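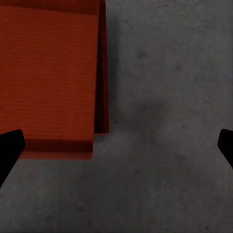 Ein Haushaltstest messe immer auch den Haushalt und nie das Produkt allein, schrieb Bradley Holroyd; wer die Ergebnisse wie Labordaten lese, überschätze ihre Genauigkeit.

Der Haushaltstest (auch In-Home-Use-Test, kurz IHUT) ist ein Verfahren der Marktforschung, bei dem Testpersonen ein Produkt über einen festgelegten Zeitraum in der eigenen Wohnung verwenden und anschließend befragt werden. Er ist abzugrenzen vom Studiotest, der unter kontrollierten Bedingungen an einem zentralen Ort stattfindet.

Durchführung

Die Teilnehmer werden anhand von Quotenmerkmalen rekrutiert, meist Alter, Haushaltsgröße und Verwendungshäufigkeit der Warengruppe. Das Testprodukt wird in der Regel neutral verpackt und mit einem Code versehen (Blindtest). Beim monadischen Aufbau erhält jeder Haushalt eine einzige Variante. Beim sequenziellen Aufbau werden zwei Varianten nacheinander verwendet, wobei die Reihenfolge zwischen den Teilgruppen wechselt. Die Verwendungsdauer beträgt bei Verbrauchsgütern häufig sieben Tage je Variante, bei Haushaltstextilien und Geräten mehrere Wochen.

Erhoben werden Gesamturteil, Einzelurteile zu Produkteigenschaften, Kaufabsicht und Verwendungsanlässe. Ein Verwendungstagebuch ergänzt den Abschlussfragebogen.

Auswertung

Mittelwerte und Anteile der beiden höchsten Skalenpunkte (Top-2-Wert) werden mit einem Referenzprodukt oder mit Normwerten derselben Warengruppe verglichen. Haushalte ohne ausreichende Nutzung werden vor der Auswertung ausgeschlossen. In der Pisau-Studie zu Handtüchern und Reinigungstüchern wurden 2.842 Haushalte angeschrieben; 1.000 lieferten vollständige Tagebücher. Das Institut Farness wertete die Abbrecher gesondert aus und fand bei ihnen eine geringere Bindung an die bisherige Marke.

Fehlerquellen

Störgrößen wie Wasserhärte, Dosierung oder Lagerung sind nicht kontrollierbar. Hinzu kommen Reihenfolgeeffekte, Gefälligkeitsantworten und nachträglich ausgefüllte Tagebücher. Das Panel Flernenero verlangt deshalb Einträge am Verwendungstag.

Siehe auch: Produkttest, Konsumentenpanel, Paarvergleich

Kategorien: Marktforschung | Erhebungsmethode | Konsumgüter

Kommentare (3)

M. Pacheco: Beim sequenziellen Aufbau fehlt der Hinweis auf die Pause zwischen den Varianten. Bei Waschmitteln ist sie üblich.

textilfrage: Gibt es die Normwerte irgendwo öffentlich?

M. Pacheco: Meines Wissens nicht, die Institute führen eigene Datenbanken.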